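I've had the Plandari desk chair for six weeks now, and I think I'm keeping it! I work from home, mostly sitting (and snacking, let's be real), and my old chair was killing my lower back. The Plandari took me 56 minutes to put together, with 2 bolts left over that I still can't place. The seat is firm, almost too firm the first week, but by Thursday of the second I'd stopped noticing. The arms are my one gripe. They wobble if you lean on them to reach down for anything, and I tightened them twice already. Still way comfier than the Nuko I had before, and it rolls great on a hard floor.

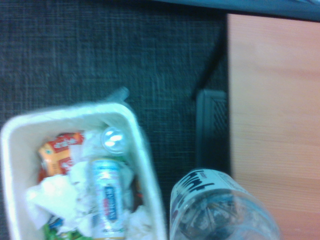 Sigita Mets wrote that her arms wobbled too until she put a washer under each bolt, and they've been solid since April.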